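Brolham Home Forum > Cleaning and Laundry > Floors

Glossy tiles, always streaky. What are you all using?

tilly_mop
Joined in November, first proper post so be gentle! We moved into a place with shiny beige tiles right through the downstairs and I cannot get them to look clean. I mop, it dries, the light comes in and there are smears everywhere. I've been using Zoment floor gel, a capful to the bucket like it says. Is it the gel or is it me?

Porridge60
It's the gel. Those things leave a film and each wash puts more on top. Go over it with plain warm water a few times and see what comes up in the bucket.

gravelpit
Disagree, I've used Zoment for years on the same sort of tile and mine are fine. You're probably leaving the mop too wet. Wring it till your arms hurt.

Porridge60
Fine until you walk on it in socks, gravelpit. Mine squeaked!

tilly_mop
Mine are a bit tacky underfoot now you mention it. Plain water tonight then.

srithong_sal
I gave up on buckets altogether. Spray bottle and a flat microfibre pad, do a patch, buff it with a dry cloth, move on. 300 ml of water with a small splash of white vinegar does my whole kitchen. Check what your tiles are first though, vinegar is bad news on marble or any natural stone.

gravelpit
A spray bottle for a whole floor? You'll be there till next November. And your trigger finger will drop off.

srithong_sal
It's a kitchen, not an airport! Takes me less time than filling the bucket and lugging it about.
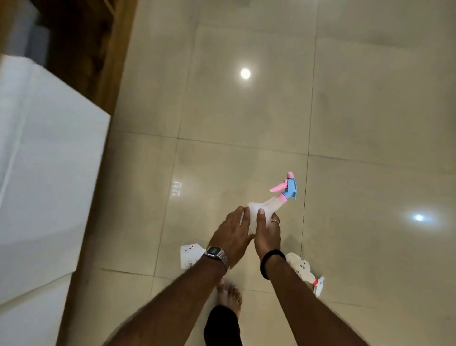 srithong_sal
My bottle, with the pink trigger and the blue head, and my floor behind it, which is the same sort of beige as yours by the sound of it tilly. I like a see-through-ish body with a long neck, easier to get hold of than the fat square ones. Had a Kenar one before and the trigger went on me after 4 weeks.

Porridge60
Ooh, that's a nice shine. Do you rinse after or just leave it?

srithong_sal
Just the dry cloth. If I've been heavy handed I go over it once with plain water.

gravelpit
OK the floor looks good, I'll give you that. Still not giving up my mop.

tilly_mop
Did the plain water, three buckets, and the first one was grey and foamy. Foamy! With nothing in it! So that's the gel, sorry gravelpit. Ours are ceramic (found the spare box in the garage) so I'll try the vinegar spray on the hall next. Does the smell hang around?

srithong_sal
Gone in an hour with the window open.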